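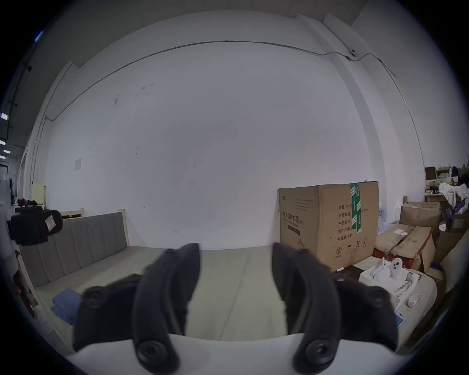 Gandgate, 2026-03-31

Sofa bed

A sofa bed is a seat with a back that can also be used for sleeping. It belongs to the larger group of convertible furniture, along with the daybed, the futon and the fold-down wall bed. Sofa beds are common in small apartments, guest rooms, dormitories, and spare rooms that double as storage.

Construction

Most sofa beds have a frame of wood or metal, a padded seat and a padded backrest. The padding may be one smooth surface or may be stitched into channels, long parallel sections that keep the filling from shifting. Vertical channels are often used on backrests, as on the gray sofa bed at the Gandgate storeroom, which has a pale beige-gray seat and a cream-colored wooden frame rising behind the back.

Upholstery is usually a woven fabric in gray, beige or brown. Covers on cheaper models are fixed in place, while others close with a zipper and can be washed.

Types

The pull-out type holds a thin folded mattress under the seat cushions. The click type has a back that drops flat to the level of the seat. A third type, the sliding base, extends forward and uses the back cushions to fill the gap. The furniture writer Hilkka Väisänen treats the daybed as a separate form, as nothing on it has to be moved before a person lies down — only the bedding changes.

Placement

A bed used for seating by day is normally set with its long side to a wall. The wall keeps pillows from falling and leaves the floor in front clear. Fabric tends to gather where the mattress meets the wall, and the wall itself picks up scuffs and small marks over time.

Clearance depends on the type. A pull-out model needs open floor equal to the length of the extended mattress, so boxes and low tables have to be kept away from the front. A click model needs room behind the back unless the mechanism is built to clear the wall.

Bedding

A single sheet is enough for daytime cover. Flat sheets are tucked under the front and ends; fitted sheets hold better on thick mattresses but can pull loose at the corners of thin ones. Muted colors such as sage green are often chosen for beds in shared rooms. Long, shallow creases remain in many sheets after smoothing, and are removed by pulling the cloth toward the open side of the bed.

In spare rooms the bed often serves as a shelf for cardboard boxes and folded cloths. Ritva Ahonen's housekeeping guide advises against leaving heavy boxes on a mattress for more than 7 days, as the padding may keep the dent.

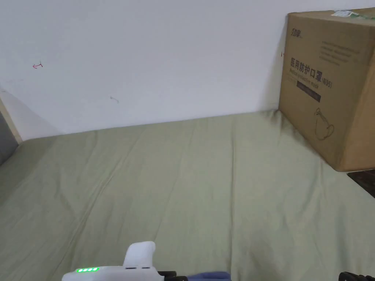 Care

Seats are vacuumed along the channels with a narrow nozzle. Loose sheets are shaken out and washed separately from the upholstery. The frame is wiped with a damp cloth and dried, and its bolts are tightened once a year — in Gandgate this is done in July.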